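Badatmont Shape Blocks: Gallery

The Badatmont set is sold in small boxes and comes in red, yellow, green and blue. I had the blocks out on a maple board Thursday and have put up two views. Larger copies are available on request.

Stars, cylinders, a heart and a cube, set out on the board.
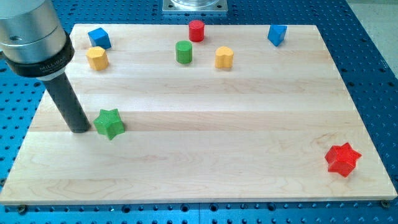 Mireille Saliba wrote to say that her stars have a rougher finish than her cubes, and that she would buy the cylinders separately if Nirkholm ever offered them that way. I asked the shop. They only sell full boxes, item 2668.

The cylinders stand up well on a flat surface. The heart is the one most people ask about.
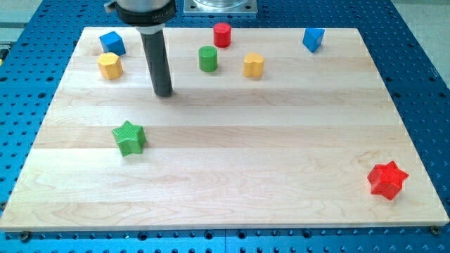 Storage is simple. I keep mine in a Drinus tray with a lid, 3 inches deep, and wipe the blocks with a dry cloth before they go back in.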